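Subject: Re: [pepchem] Loss of signal on late-eluting peptides

Pankaj Pandey wrote:

> We are digesting a 321-residue protein with trypsin and running the
> peptides on a C18 column. The early part of the run looks fine. The
> last 4 peptides, all fairly greasy, lose most of their area when the
> plate has been in the autosampler overnight. Fresh samples give 87%
> sequence coverage. I have swapped the column and the trap and nothing
> changed. Has anyone seen this with the Molline plates?

Pankaj,

Yes, we had the same thing in April, with Hedby plates, so I don't think the brand matters much. Hydrophobic peptides stick to polypropylene, and the effect gets worse the longer they sit and the more dilute they are. If your early peptides hold steady overnight and only the late ones drop, I would look at the plate before touching the column again.

What I would try first is to bring the sample up to 5% acetonitrile in 0.1% formic acid before it goes in the autosampler. Don't go much higher or you will start losing the short, polar peptides at the trap. Then inject the same well at time zero and again the next morning. 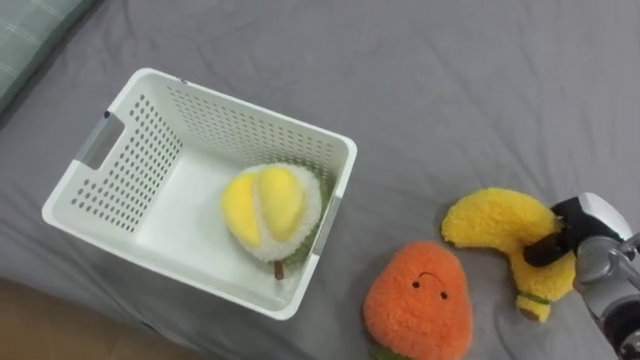
White basket on a gray sheet.

If that only helps a little, move the same digest to a low-bind plate or to glass inserts and repeat. We used the Viklund inserts and got over half of the missing area back. Check the peptide sequences for methionine as well. Oxidized methionine elutes earlier, and it can look like a loss if you only extract the unmodified mass — look for the +16 form before you blame adsorption.

One more question: do you dry the digest down after cleanup? Peptides like yours often don't come back into solution fully from a dry tube. We now stop the vacuum concentrator with a few microliters left and dilute from there. The Okbridge group does the same, as far as I know.

I can send you our 2 gradient methods if you want to compare. Please post the areas when you have them, with the sample concentration, which you left out of your message.

Ashok Solanki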